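Small Frames, Slow Work

Larine is a two-room framing shop in Lund that makes shadowboxes for things most people keep in a drawer: ticket stubs, baby shoes, a single key. It opened in September with 614 boxes already on order, most of them under 4 inches wide.
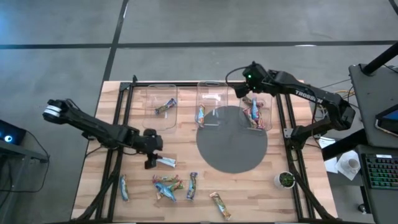 A snack bar in a white and blue wrapper on a striped wood tabletop.

The most popular model is the Kalludik, a deep walnut box with a linen back. Each one is cut, glued and left in clamps for 2 days. The mats are trimmed by hand, and the corners
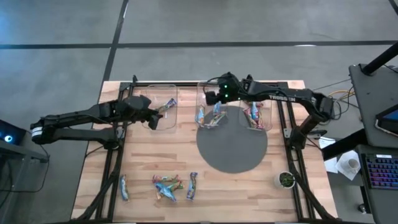 are sanded last, after the oil has cured. A smaller box, the Miser, holds one item and has no mat at all. It sells mostly as a wedding gift.

Larine plans to stop at 2000 boxes a year. Orders for spring are open now, and repairs are free for boxes bought at the shop.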